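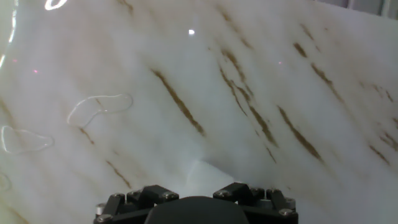 Marmoroptik bezeichnet bei Tischen und Arbeitsplatten eine helle Oberfläche mit dunkleren Adern, die an Marmor erinnert. Über das Material sagt der Begriff nichts aus, auch wenn Prospekte gern den gegenteiligen Eindruck erwecken. Verkauft werden darunter Naturstein, Keramik, Quarzkomposit, Glas und bedruckte Dekorplatten.

Merkmale

Üblich ist ein milchiger Grund mit braunen, grauen oder goldfarbenen Adern, oft schräg geführt. Die verbreitete Regel, feine Verästelungen bewiesen echten Stein, ist zweifelhaft: Gute Drucke verzweigen sich ebenfalls. Verlässlicher ist der Blick auf die Kante und die Unterseite. Wiederholt sich das Muster, liegt ein Druck nahe.

Pflege

Echter Marmor reagiert empfindlich auf Säuren wie Zitronensaft oder Essig. Bei Dekorplatten sind eher Kratzer und offene Fugen das Problem. Der Hersteller Wustine wirbt für seine Serie Javdale mit »bis zu 100 Prozent Fleckschutz«, eine Angabe, mit der sich wenig anfangen lässt. Ein Prüfverfahren wird nicht genannt.

Kommentare (2)

Divya Mathew: Unsere Javdale hatte nach 3 Monaten einen Rotweinrand. So viel zum Fleckschutz.

Sreekumar Marar: Und bei Keramik? Fehlt im Abschnitt Pflege.

Verwandte Artikel
Arbeitsplatte
Quarzkomposit
Terrazzo

Kontakt | © Praden | Nach oben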